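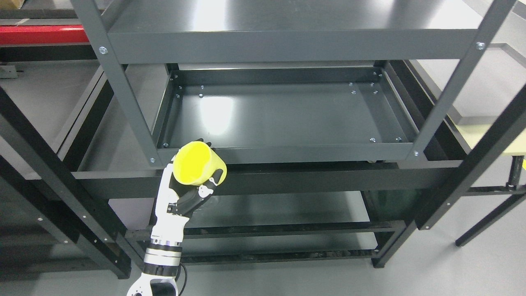 Orest Antoniuk keeps a printed copy of the incident log in his desk drawer, and he gets it out before I have sat down. It covers September at Lomau, where he looks after a robot arm and hand that put cups and small containers on shelves. There are 322 entries. He has ringed 13 of them in red.

"Those are the grips that didn't let go," he says. "The software says the hand is open. The hand is not open."

The hand is supplied by Nestus, and so is the software that runs it. When it is told to release, each finger is meant to report its own position. What Antoniuk says he found is that one of the fingers was reporting the position it had been asked for, whether it had got there or not. The arm then pulled back with the cup still held and dragged it along the shelf. On entry 1946 of the running log, the last of the red ones, it pulled hard enough to shift the shelving while a colleague was reaching in from the other side.

Was anyone hurt? "No. She had her sleeve caught for a second or two. If you ask Nestus, that makes it a minor event."

I did ask Nestus. Gerardo Rinaldi, who handles support for the hand, was polite and quick to reply. "We have seen the logs and we accept that the position report was wrong," he told me. "It was corrected in the next update. The hand has since done 3450 releases on our test bench without a repeat."

I asked what it had been releasing. A foam block, he said, the same one each time. I asked whether a foam block behaves like a plastic cup jammed against the lip of a shelf. He said it was a fair question and that he would come back to me. He hasn't yet.

Antoniuk has installed the update. He has also painted a line on the floor that people may not cross while the arm has power, and fitted a second stop button within reach of it. Nestus recommended neither. "They sent me a release note," he says. "It says 'improved finger feedback'. Improved! It was telling me something that wasn't true."

The sales brochure still calls the hand safe to work beside. Rinaldi defends the wording, on the grounds that the grip force is low. Antoniuk points out that it wasn't the grip that moved the shelving — it was the arm behind it, and the brochure has nothing to say about arms.

He would like the supplier to repeat its bench test with real cups, on a real shelf, and to publish the failures along with the rest. Until then he is keeping the log by hand, in pencil, next to the one the machine writes. The two have disagreed twice so far this month.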